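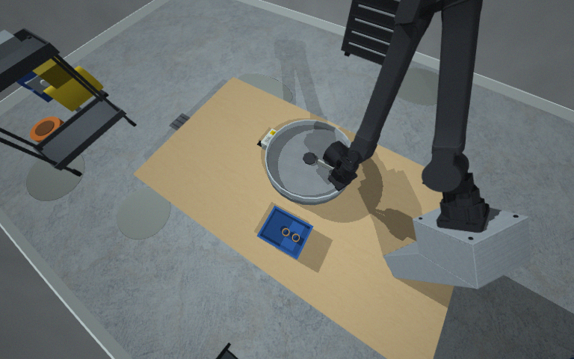 Simulated bench task: arm, pedestal and round metal vessel.

Sterkside Tabletop Chore Package

The Sterkside package lets buyers rehearse household and light shop-floor chores in simulation before committing to hardware. It includes 20 tasks, each supplied with 1000 starting layouts.

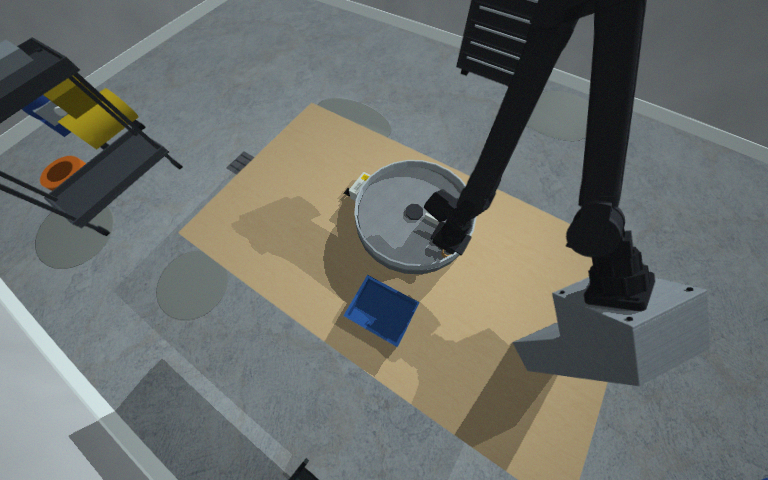 Reaching into a wide, rimmed vessel remains difficult for current machines, and Illus does not rate the package for unattended kitchen work – a supervisor is still required. Each license covers 2 workstations.

Technical inquiries should be directed to Telma Pereyra, Product Support.

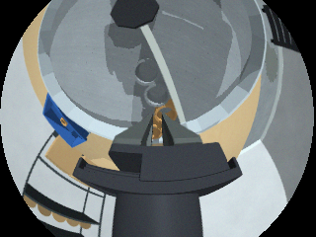
Updates are issued every September at no charge to license holders.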